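Reviews > Workshop & Lab > Teaching kit
February, by Tania Sikder
Search reviews, makers, parts

The Urnau hand-guiding kit: four weeks of pulling a robot about by the wrist

There are two ways to show a robot a job with the Urnau. You can take hold of the arm and drag it through the motions, or you can sit at the desk with the remote controller and steer it like a very expensive toy. The box says both are easy. The box was written by somebody with strong wrists.

I gave it school-bag packing, a job I already do badly every morning and felt qualified to teach. Bag on table, bag open, books in, bag shut.

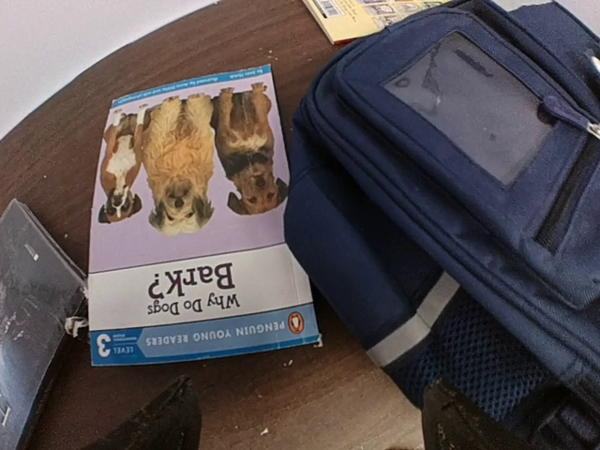

Hand-guiding is the better of the two modes, and the reason you might buy the thing. Press the button, the joints go slack, and off you go. The slackness is adjustable from "shopping trolley" to "wet rope", and I settled nearer the rope. Thin paperbacks are the real test. Our copy of Why Do Dogs Bark? has a slight curl to it, and the gripper has to come in low and at the right angle or it merely pushes the dogs across the table. I needed 26 goes before I had a demonstration I'd want anyone to copy, dog breed or robot.

Remote control is fiddlier. There is a small lag between your hand and the arm, short enough that you forget it and long enough that you regret forgetting it. The Jusuter controller I used before was quicker, though it also cost more and had a strap that ate my sleeve. On the Urnau the triggers are nicely weighted and the squeeze is proportional, so you can hold a book without creasing it.

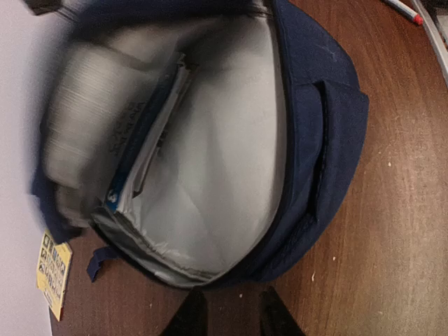 Where remote control does win is in keeping your own arms out of the recordings. When you guide by hand your elbow wanders into everything, and I spent a whole evening trimming it out again. The trimming software is called Nostevow and looks like a tax return. It does the job. It saves every 60 seconds, which I came to appreciate, and asks you to name each attempt, which I did not. My later ones are called things like "bag again" and "no".
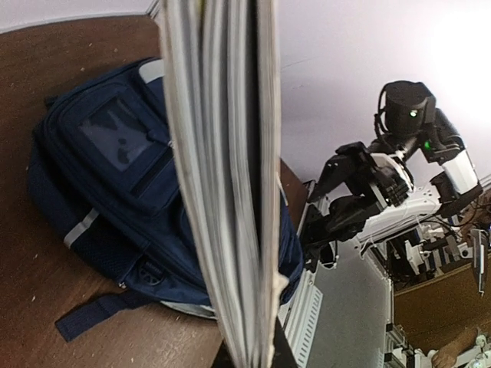
The manual is thin on how many demonstrations you need. I made 139 in the end, with the bag turned a different way every so often, and would suggest varying things sooner than I did. Bunnag, who sell the kit here, answered my emails within a day and were polite about the stupid ones.

Grumbles: the pause button sits exactly where your thumb rests. The padded grip on the wrist gets grubby. The chime for a saved attempt is very nearly the chime for a failed one, and after an hour of that I was talking to it.

Four out of five. I'd have gone higher with a better chime. If you only mean to use the remote, look at something cheaper; if you don't mind a sore shoulder, hand-guiding is worth the money.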